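Keeping the Small Kitchen Bin Clean

A small bin fills quickly and smells sooner than a big one. Most of the trouble comes from what goes in wet. Drain tea bags and coffee filters in the sink for a few minutes before you throw them out, and wrap fish skin or meat trimmings in a sheet of newspaper.

Buy liners a size larger than the bin. The bag needs enough spare plastic to fold well down over the rim, or it slides in under the first heavy load. If yours still slips, run a wide rubber band under the lip.
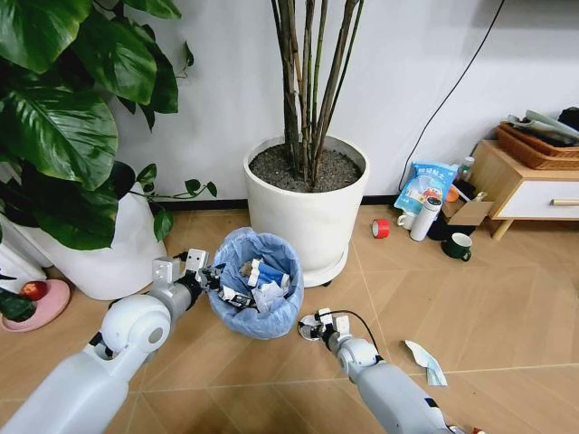

Rinse cartons and flatten them. An unflattened milk carton takes up as much room as a day's worth of scraps. Check whether your town takes cartons with the recycling. Ours in Korholm started in September, and we now use one bag where we used to use two.

Wash the bin itself every time you finish a roll of liners. Use hot water, dish soap and an old brush kept only for this. Dry it completely, upside down, overnight if you can. For a smell that stays, spread baking soda over the bottom, leave it for 4 hours and rinse again. Don't mix bleach with vinegar or any other cleaner. 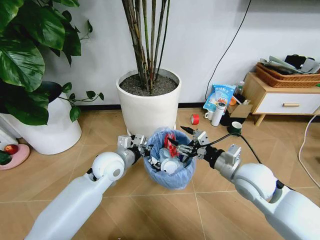
Tie the bag when it is three-quarters full. Press the air out gently with the top gathered in one hand, and keep your other hand off the sides in case there is a can lid or broken glass inside. Glass should be wrapped in several layers of paper first anyway.

Tile floors collect a sticky ring where the bin stands. Warm water with a little dish soap lifts it if you let it sit for ten minutes. Scrub the grout with a toothbrush and wipe it dry.

Spare liners can be stored in the bottom of the bin, under the bag in use. Merja Karppinen wrote in to say she keeps hers in an empty tissue box on the cupboard door, and that works too.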